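The Inventory at Pladside

By July the Lendmont Trust had let the hall at Pladside to four separate parties, and it fell to Miss Eyerusalem Adugna, as Keeper of the Inventory, to establish what remained in it. The register ran to 2651 entries. She began on a Friday, shortly after the doors were opened, with her sister Shewit to read the numbers aloud. 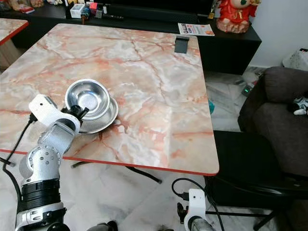

The Alemneh bequest had always been the difficulty. It had come without papers, and its entry said only "vessels, steel, and a table to stand them on". Miss Adugna bent over the two bowls, the smaller resting partly inside the wider, and considered whether they were to be entered as a pair.

"Mother would have called them one thing," said Shewit. "She never put them away separately."

"The Trust does not recognise Mother as an authority."

"The Trust never ate her soup."

Miss Adugna entered them as a pair. She then turned to the matter of the table, and asked that the legs be examined for a maker's label – Dillska, if the old correspondence was to be believed.
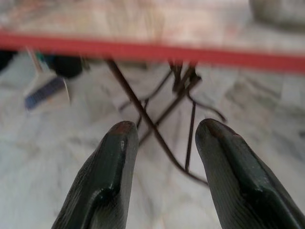
Findings

No label was reported. Shewit, who had been down on her knees for some five minutes, stated for the record that the legs were thin, dark and crossed, and that she was no longer young.

"Folding," wrote Miss Adugna, and underlined it.

She allowed herself a pause. The same red edge had run along the table at home, and as children they had been forbidden to pick at it. 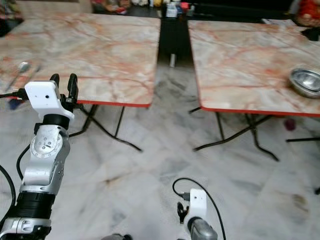 It had been Shewit who picked, and Eyerusalem who was blamed. The matter had never been formally resolved.

"I did tell her, you know," said Shewit. "Years afterwards."

Miss Adugna wrote the time in the margin and asked for the next number.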